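Stickers, and where they end up

I've been meaning to write about stickers for ages, and a wet December afternoon seems as good a time as any (the tea is made, the washing can wait). It started when my friend Revathi Bhat gave me a fat envelope of them as a leaving present from Likstead, and I did what I always do with nice stationery, which was to put it in a drawer and save it for best. Best never came, of course! So in the end I decided they were going on things I use every day, starting with the laptop.

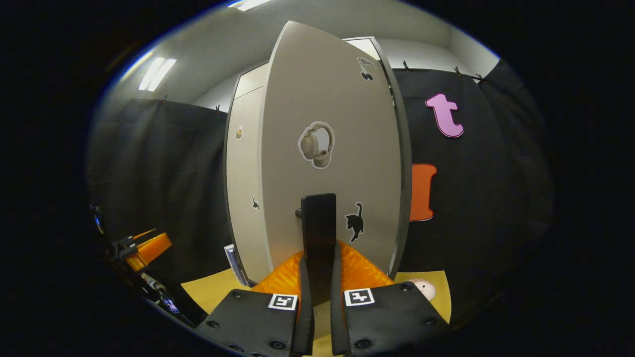 I dithered over the headphones one for far too long, and then it was done in a second. The black cat was easier. I've always had a soft spot for cats with their tails up, and it makes me smile when I sit down to work in the mornings.

After that there was no stopping me, and I moved on to the big white cupboard, which had been looking terribly plain ever since we moved in. 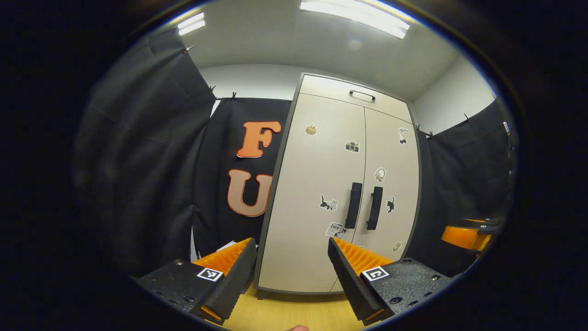 My mother thinks it's a bit much for a grown woman's furniture, and she may have a point, but I'm very fond of the little cake with its candle and the old-fashioned camera. I paid 31 pounds for a framed print last year and I don't love it half as much. There are still plenty left in the envelope, and I've got my eye on the bread bin next.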